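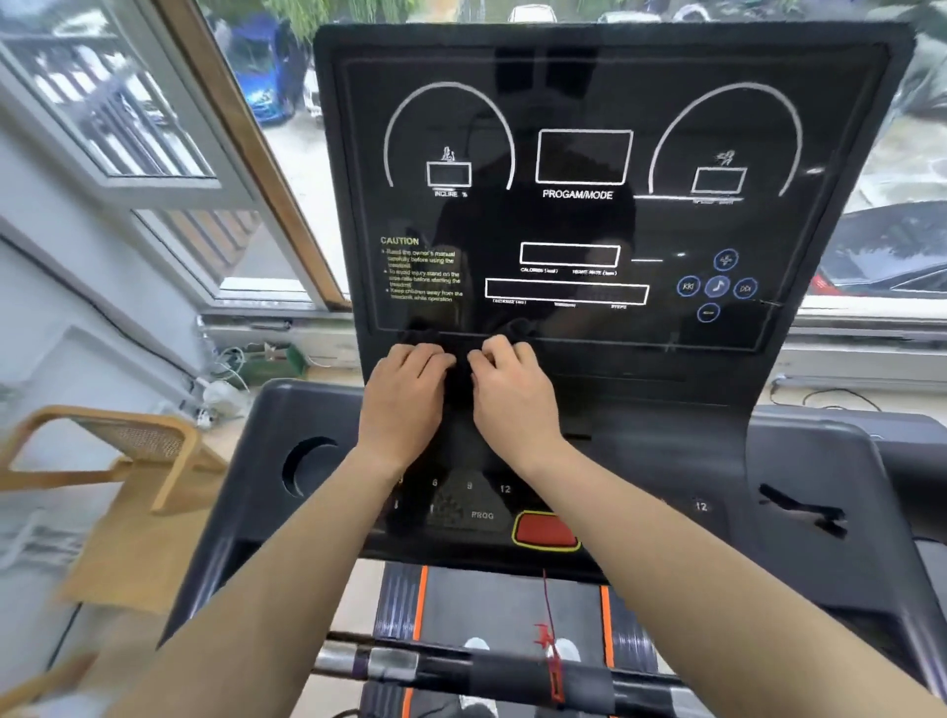 *Console d'un tapis de course, avec la fenêtre « INCLINE % » à gauche.*

# Séance 6 : la construction d'un match de catch

Cours de Nighat Paracha, notes distribuées le 30/04/2025

## 1. Rappel de vocabulaire

Dans la séance précédente, nous avons distingué le *face* (le personnage que le public doit aimer) et le *heel* (celui qu'il doit détester). Ces deux mots restent en anglais dans le milieu francophone et je vous demande de les garder ainsi dans vos devoirs. Le verbe « vendre » s'emploie dans un sens particulier : vendre un coup, c'est montrer au public que le coup a fait mal.

On parle aussi de *booker*, la personne qui décide du résultat et de la place de chaque match dans la soirée. Dans les petites fédérations, le booker est souvent un ancien lutteur, quelquefois encore actif.

## 2. Les phases

Le modèle que nous utilisons vient de la lutte américaine télévisée. Il ne convient pas à tous les styles, et nous verrons en octobre les différences avec le style mexicain.

- **Ouverture.** Prises au sol, clés de bras, échanges prudents. Le face domine en général.
- **Prise de contrôle.** Le heel renverse la situation, le plus souvent par une tricherie.
- **Domination.** C'est la phase la plus longue. Le heel travaille une seule partie du corps, par exemple le genou.
- **Retour.** Le face reprend l'avantage, perd encore, puis revient.
- **Final.** Les tombés comptés à deux se succèdent jusqu'à la prise décisive.

Une erreur fréquente chez les étudiants est de confondre la domination avec un temps mort. Le rythme est plus lent, mais c'est pendant cette phase que le public apprend ce qu'il doit craindre. Si le genou est attaqué pendant six minutes et que le face court ensuite sans boiter, tout ce travail est perdu.

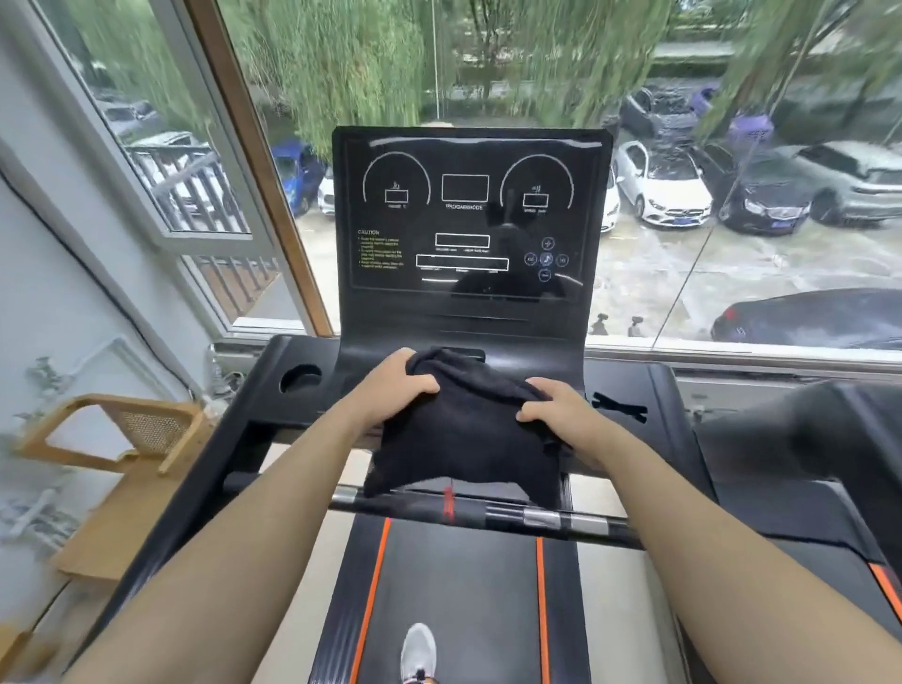
## 3. Étude de cas : Gilani contre Drodeck

Le match a eu lieu à Hollodthorpe, en dernière position de la soirée, et il dure 29 minutes. Gilani est la face, Drodeck la heel. Regardez l'enregistrement en entier avant de lire la suite.

L'ouverture est anormalement courte. Drodeck attaque avant la cloche, de sorte que la prise de contrôle arrive presque tout de suite. La domination occupe ensuite 13 minutes, ce que je trouve long pour une salle de cette taille. Le bras gauche de Gilani est visé dès le début, et elle le garde contre elle jusqu'à la fin, même pendant son entrée dans la phase de retour. C'est une très bonne vente.

Le premier faux final me semble moins réussi. L'arbitre compte lentement et le public comprend que le match va continuer. Au deuxième, Gilani pose le pied sur la corde, et la réaction de la salle est beaucoup plus forte.

## 4. Travail à faire

Choisissez un match en simple de la fédération Zastlow (la liste en comporte 39, les matchs par équipes sont exclus). Notez l'heure de début de chaque phase dans un tableau, puis rédigez une page sur la transition entre la domination et le retour. Précisez quelle partie du corps est travaillée et si la vente reste cohérente.

Les citations des commentateurs doivent être données dans la langue originale, avec votre traduction en note.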